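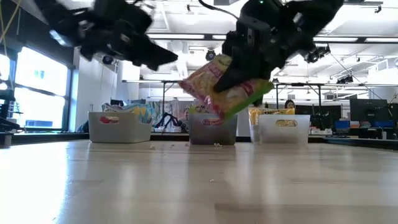

2 min read

I gave up chips for the whole of February, and by the second week I was reading the backs of bags in the grocery store just to be near them. So when it was over I decided I'd do it properly and drive out to Irnent, where the Skoryk family plant has been frying potatoes for longer than I've been alive.

You smell it from the highway. My window was down and I swear I could taste salt 6 miles out (my husband says this is impossible, but he wasn't in the car).

I'd always figured a chip was a chip. Then they handed me one straight off the line, still too hot to hold, with no salt on it at all, and it tasted like a baked potato that had gotten a much better job. I ate 12 more before I remembered I had a notebook with me.

The flavors are where people get weird. Skoryk has tried 70 of them over the years and kept very few. Dill pickle stayed. Buttered corn stayed, thank goodness! Something called Sunday Roast sold well in Drollora and absolutely nowhere else, and they still get letters about it -- long ones, with demands.

I asked what most of us get wrong at home and the answer was the clip. Squeeze the air out first, fold the top down twice, then clip it, and keep the bag away from the stove. Mine has lived on top of the fridge for years, where it's nice and warm, so there you go.

I drove home with a case of buttered corn on the passenger seat. I put the seat belt on it.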